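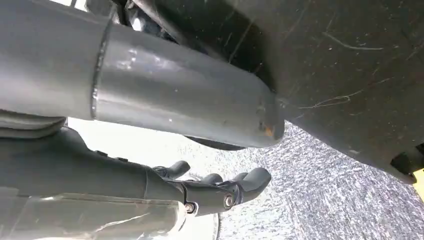
Put the finger bolts in with thread locker the first time, Obed Asante wrote to us after a month with the kit, and get the cable tie mounts on before the arm goes up on its stand.

Both points are now in the build sheet for the Arau gripper kit, which goes out with every order starting in January.

Arau Gripper Kit
Two-finger gripper and wrist camera mount for small arms
Sold by Moveck

The Arau is a gripper you put together yourself, at home or in a shared workshop. It bolts to the end of a small arm and holds a camera close behind the fingers, so you see what the gripper is reaching for from a short distance. We designed it for people who work on metal parts, housings and pipework and want a second hand that can get under things.

The photo at the top of the page comes from the wrist camera, with the gripper at lower left and its fingers near the open end of a gray metal pipe. Two of the joint bolts are in view, one at the base of the fingers and one at the pivot of the lower finger. Those are the bolts Obed means.

What comes in the box
Gripper body, dark gray, matte
Upper and lower finger, with pivots
Joint bolts and washers, with 2 spares
Drive motor with 60 cm lead
Wrist camera bracket
Cable tie mounts
Hex keys
Printed build sheet

Not included: the arm, the camera, a power supply, thread locker. Any power supply that meets the rating on the motor label will do.

Building it
Set aside one evening. The build sheet has 11 steps and most people finish in one sitting. Beatrice Langat put hers together at the Akpalu shared workshop on a Saturday and had it on an arm before the place closed.

Start with the fingers. Fit the pivots dry, open and close the joint by hand, and only then add thread locker and tighten. If the joint feels stiff with the bolts snug, back off a quarter turn. Leave the motor unplugged until the fingers move freely through the full range.

The camera bracket goes on last. Its slot lets you slide the camera forward or back. Set too far forward, it will hit the work before the fingers do when you come in low. Set back, it loses sight of the fingertips on thick parts. Start in the middle of the slot.

Using it
Run the first few moves slowly, with one hand near the stop switch. Keep loose plastic sheeting, rags and wires clear of the finger joints while the motor is on. The fingers are not meant for hot metal. Let a part cool to room temperature before the gripper goes near it.

Bright light behind the work can wash out the camera view. Turn the arm or hang a cloth behind the part. Lowering the exposure in your camera software also helps – we do this most of the time outdoors.

Care
Check the bolts after the first 60 minutes of use and again whenever the grip feels loose. Wipe grit from the pivots with a dry brush. Don't oil them. Oil holds dust, and the bushings are made to run dry.

Fit
The wrist plate matches the Turgate bench arm without changes. For other arms we sell a blank adapter plate that you drill yourself. A drilling template is on the back of the build sheet, and Ayuba Dramani has sent in a version for round flanges that we can email on request.

Parts and returns
Fingers, pivots, bolts and bushings are sold separately. Unbuilt kits can come back in the original box. Once thread locker has been used we can't take a kit back, but we will replace a part that arrived faulty – send a photo of it to Kekeli Nyarko at the parts desk with your order number.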